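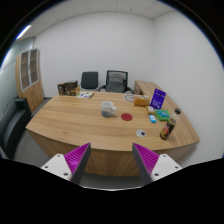 How long should it take to put a desk straight at the end of the day? Six minutes, and if it's taking you longer you're tidying too much.

**Notes for the desk talk, December 6, 2025. Go slowly, you always gallop through the first bit!**

Say hello, thank Kerstin Sandberg for the room and the buns. Mention that the handouts are by the door, and that Charmaine Potgieter has the spare pens.

**Why I started bothering**

I used to leave my desk as it was, every night, and come in to yesterday's mess. Then in November we moved floors and I had to pack the lot into boxes. I found three tape measures and a birthday card I'd never posted (sorry, Senga). Pause for Senga to heckle.

So I'm going to talk about the small stuff today. Drawers are another talk and I'm not brave enough yet.

**The mug and the coaster**

Start with this because everyone has one. Ask for hands up: who owns a coaster? Now who puts the mug on it? You'll get a laugh. A white mug standing on bare wood with a red coaster lying right beside it is the most ordinary thing in any office, and I've done it for years. The coaster had a lovely flat life doing nothing at all.

What worked for me was moving the coaster to where my hand goes anyway. I'd been putting it where it looked nice. Two days of watching where I set the mug down, then I slid the coaster over to that spot and left it there.

(If somebody asks about rings on oak: wipe it, dry it, ask Hedvig Kvam, she knows about wood and I don't.)

**The clump**

Every desk has a side where things gather. On a desk like the one on the screen it's the right: a bottle, a flat green box, an orange box, a purple card propped up, a little yellowish packet. None of it is rubbish, which is why it stays. You look at each thing and think, well, I might want that.

My rule is to sort by where the thing lives when it isn't on the desk.

- bottle: goes home or to the kitchen
- small boxes: shelf, on their sides so you can read the ends
- cards: read it, copy out the bit you need, then bin it or pin it
- packets: one tin, lid on

Tell the Birka tin story here if there's time. Keep it short. The tin was for biscuits, Ayantu Tefera filled it with batteries, I offered it to a visitor from Solberg. Enough.

**Stray round things**

I don't know how they breed. Stickers, lids, discs off something, the odd plate. I gather them in one saucer and tip it out when it's full. If I can't say what a thing came off by then, out it goes. Hedvig disagrees with me very strongly on this and she's welcome to say so at the end.

**Leave the middle alone**

The bit people get wrong is filling up the space they've just cleared! You want a good stretch of bare wood at the front for your arms and a notebook. I put nothing back there overnight, not even the notebook, and in the morning I sit down and just start.

**Questions**

Someone will ask about shared desks. Say: same thing, but take the mug with you.

Someone will ask which trays I use. They're Vikska ones, the shallow sort, and they came with the building.

Ask Charmaine to collect the pens. Room 606 is booked after us so we need the chairs back against the wall before we go.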